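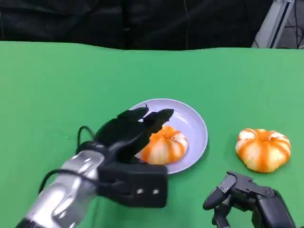 Meet the Ditari, a Robot with Careful Hands

By Milagros Olivares
20/03/2019

Search Go

Have you ever picked up a mandarin and thought about how clever your fingers are? Probably not, and I hadn't either, until I started reading about a robot called the Ditari! It's made by a company named Flivholm, and schools and science clubs can borrow one for up to 2 weeks (lucky them).

The Ditari has a silver arm and black hands with fingers that bend at joints, a bit like yours do. One mandarin is on a purple-gray plate, right by the fingers of the left hand, and another sits on the green table near the right hand. Mandarins are soft, and that makes them tricky. Squeeze too hard and you get juice everywhere, but hold too lightly and away it rolls, maybe under the couch!

So how does a robot know how hard to squeeze? Small motors move the fingers, and sensors send messages to a computer, which works out when to stop. You do the same thing with your skin and your brain, only you've been practicing since you were a baby.

Try it at home: pick up a grape wearing thick mittens, then ask a grown-up to have a turn.

81 shares
2 comments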